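Workshop notes: painting small wooden parts so they do not stick, chip or swell

These notes cover small painted items: toy blocks, puzzle pieces, drawer knobs, game counters and the like. Large furniture is a different job and most of what follows does not scale up to it. Water-based acrylic enamel is assumed throughout. Oil enamel is tougher once cured but yellows over pale colours and takes far longer to stop smelling.

Timber selection

Use a close-grained timber. Beech, maple and hoop pine all take a flat finish. Radiata is acceptable for test pieces, but the soft bands between growth rings compress under sanding and show as ripples through the colour coat. Check for resin pockets before cutting. A knot sealed with shellac will usually hold for a few years and then bleed, so cut around it.

Offcuts brought in from an unlined shed should sit indoors for a fortnight before they are machined. A part sanded to fit while damp will be loose by the end of winter.

Surface preparation

Start at 80 grit only if saw marks are present. Otherwise start one grade finer and stop at 180 before primer. Going beyond this polishes the surface and reduces adhesion. Sand along the grain on long faces. End grain needs a sanding block with a hard face — cork is too soft and rounds the corners.

Break every edge with two light strokes. Paint draws back from a sharp arris as it dries and leaves a film too thin to survive handling. On parts that must look square, the strokes can be very light, but do not leave them out.

Raise the grain once before priming. Wipe with a damp cloth, leave until dry to the touch, then knock the fibres back with worn 180. Vacuum, then wipe with a barely damp microfibre. Tack cloths can leave a residue under water-based primer and are best kept for oil work.

Colour

Strong greens and reds are poor at covering. Over white primer a saturated green needs three coats, and red often needs four. A mid-grey primer saves one coat of green. For red, a pink or pale orange undercoat works better than grey, which makes the red look brown.

Matte and satin finishes hide small sanding faults. Gloss shows every one of them, and it is also the worst finish for blocking, the fault where two painted faces bond when left in contact.

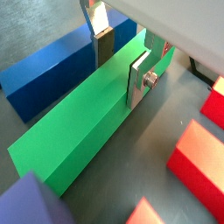
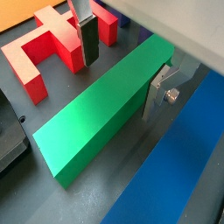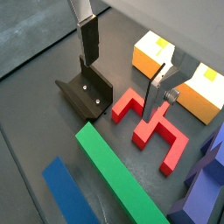
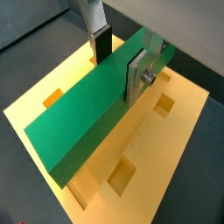

Long green block in the first, second and fourth; red pieces in the third.

Reading time: 4 minutes

Drying and curing

Dry and cured are separate conditions. Acrylic enamel is dry to touch within the hour in fair weather and can be recoated the same afternoon. Full cure takes three weeks, longer in a cold garage. Until then the film will dent under a fingernail and will block if parts are stacked.

Stand parts on painter's pyramids or on a batten with panel pins driven through from behind. Paint the underside first, turn the part onto the pins, then finish the top and sides in one pass. The pin marks stay on the underside and can be touched in later with a fine brush.

Ekene Bassey of Horstead suggests a rack made from gutter mesh stapled over a shallow frame. It works well for knobs and counters. Heavier parts pick up the pattern of the mesh unless the paint has had a full day.

Storage of painted parts

Do not wrap painted parts in bubble wrap or cling film. Plasticiser can migrate into the paint and leave rings that will not polish out. Use baking paper between layers, or undyed cotton. Newspaper transfers ink to pale colours.

A lidded tub is fine once the paint has cured. Before that it traps moisture and slows the cure. Leave the lid ajar for the first month.

Repairing chips

1. Feather the edge of the chip with 240 grit wrapped on a paddle-pop stick.
2. Spot prime any bare timber and let it dry.
3. Fill the depression with two or three thin dabs of colour, drying between each.
4. Level with 600 grit, used wet and with very little pressure.
5. Recoat the whole face. A patch will show at a low angle even when the colour matches.

Keep a small jar of each colour, filled to the brim to exclude air and labelled with the tint code. A half-full tin skins over by the next summer.

Brush care

Wash brushes before the paint reaches the ferrule. Use cool water first and then soap — hot water sets acrylic in the bristles. Reshape the tip and dry the brush flat.

Next in this series: Bernardo Frade on sharpening card scrapers.

Contact | © 2026 Coltov Workshop Notes | Back to top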